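Wevby Store Fixtures – Product and Installation Meeting
3/5/18, Moffat office
Chair: Annag Tosh. Notes: Fergus Rutherford.

1. Notes from the January meeting
Accepted with one correction: the header panel depth is 125 mm.

2. Drutine shelf-edge rail
The order stands at 2720 rails, of which 117 were held back at inspection for uneven clip spacing. F. Rutherford to agree replacement dates with the supplier. The rail color stays as specified. Price strips will be packed separately, by bay number. 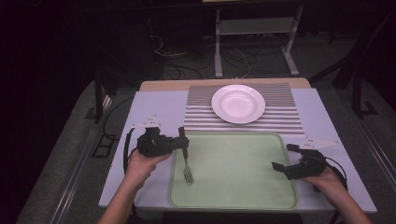

Fork and light green tray on a small table

3. Furby store refit
Window display drawings are approved. The ceiling sign over the checkout needs a second hanging point – the client's engineer has asked for a revised load figure before work begins. A. Tosh to send it with the updated plan. Installation remains at 3 nights, after closing.

4. Printed panels
Fabric prints were compared with rigid board. Fabric is cheaper to ship but needs a deeper edge profile. Decision deferred until the profile quote is in.

5. Other business
Old sample frames to be cleared from bay 3.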